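4.2 Versuchsaufbau und Erhebung der Demonstrationen

Für die Aufgabe »Obst in den Behälter räumen« haben wir uns nach längerem Abwägen bewusst für einen sehr schlichten Aufbau entschieden, denn schon in den Vorversuchen mit Farkomari zeigte sich, wie leicht sich eine gelernte Strategie an Nebensächlichkeiten des Hintergrunds klammert. Auf dem Tisch befinden sich deshalb neben dem Arm und einem flachen schwarzen Gerät am rechten Rand nur ein weißer Kunststoffbehälter und zwei Spielzeugfrüchte, ein Apfel und eine Zitrone, deren Lage vor jedem Durchgang neu ausgelost wird (Abb. 3). Insgesamt wurden 200 Demonstrationen per Teleoperation aufgezeichnet, von denen wir 100 für das Training von Skanulia verwendet und die übrigen für die Auswertung zurückgehalten haben.
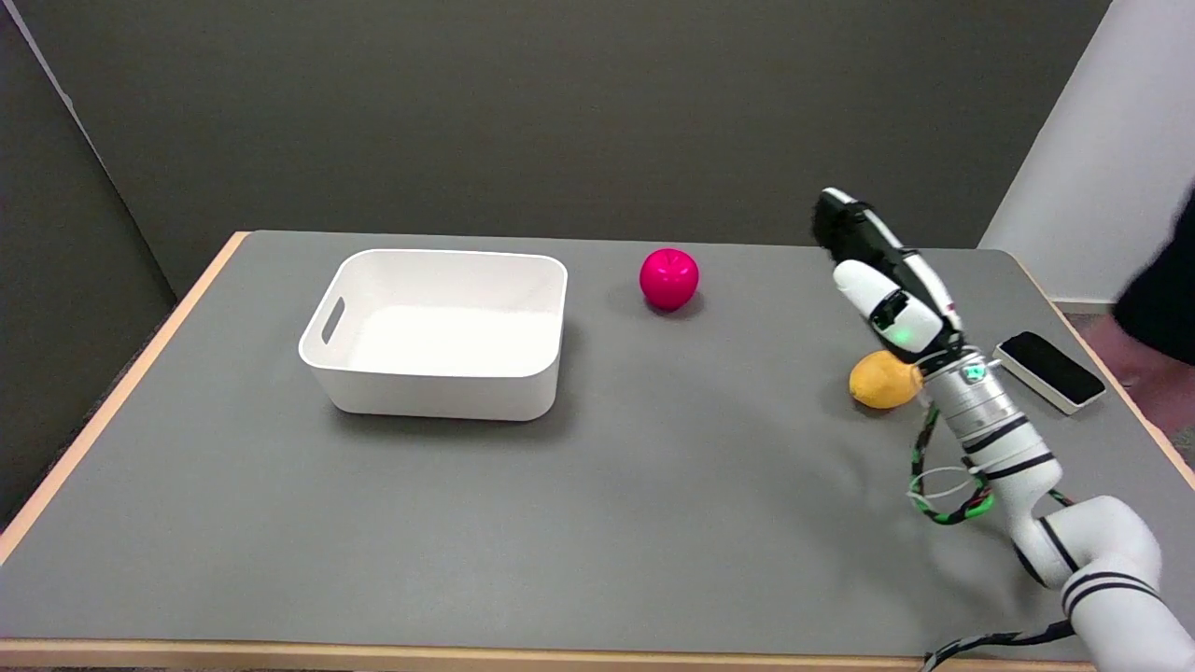
Abb. 3: Roboterarm mit mehrfingriger Hand über der Zitrone; links der noch leere Behälter, dazwischen der Apfel.

Besonders viel Freude, aber auch manche Geduldsprobe, hat uns die Wahl des Greifzeitpunkts bereitet. Schließt die Hand zu früh, so rollt die Zitrone gern ein Stück davon – beim Apfel fällt dies noch stärker ins Gewicht. Wir geben der Strategie daher neben dem Kamerabild die Gelenkstellungen der letzten fünf Zeitschritte mit und lassen sie die Annäherung und das Schließen der Finger getrennt vorhersagen. Driss Tazi, dem wir diesen Vorschlag verdanken, hatte eine ähnliche Trennung bereits für Phí erprobt, dort allerdings mit einem einfachen Zweibackengreifer.

Ein Durchgang gilt als gelungen, wenn beide Früchte innerhalb von 700 Zeitschritten im Behälter liegen. Wird eine Frucht vom Tisch gestoßen, brechen wir ab und werten den Durchgang als Fehlschlag, auch wenn die andere bereits abgelegt ist.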